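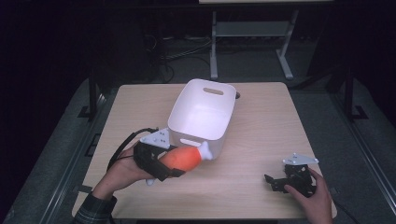
Fig. 1. Toy drumstick at the near wall of the white bin, square table.

3/26/18 – Toy food sorting, bin and table notes

Working with the play food set today, mainly to settle which bin we keep and where it goes on the table. Bhavana Amin had it parallel to the table edge in January. I have gone back to setting it on a diagonal, left of center and toward the back. This leaves the front right of the table free for laying out pieces before they go in.

Bin: white plastic, rounded corners, oval handle slots in the short walls. The Haugland catalog lists it at 30 cm on the long side. I have not checked this with a ruler. The slots are large enough that the smallest pieces (peas, the lemon wedge) can get out if the bin is tipped. Tape over them from the outside if this becomes a nuisance. The inside is bright under the room lights and orange pieces stand out well. The white ones do not. The egg is hard to find against the floor of the bin.

Drumstick: orange meat portion, white bone end. Mass 57 g on the small scale, tared twice. Balance point is well inside the meat portion, so a hold near the bone end droops. Bone end up and toward the bin clears the wall with the least lift. Meat end first also works but needs more height.

Table: square top, pale wood grain. Surface is slicker than the old Prernlow bench and round pieces roll on it. Tried a sheet of shelf liner under the layout area – stops the rolling, but the edge curls and catches the flat pieces. Removed it.

Order used: large pieces first (drumstick, corn, bread), then flat, then small. Reversing it buries the small pieces and makes unpacking slow. Bread goes against the far wall, otherwise it props everything else up and the pile sits above the rim.

Cleaning: wiped all pieces with diluted Grullerix, 500 mL in the spray bottle, left on paper towels. The paint on the corn is lifting at one end. Set aside, not back in the bin.

Open items
– Second bin, same size, darker color, for the white pieces. Ask Halthorpe for a price.
– Tyra Skjelbred has the lid on shelf 241. Check that it fits with the bread in.
– Relabel the bag of spares.
– Corn: replace or repaint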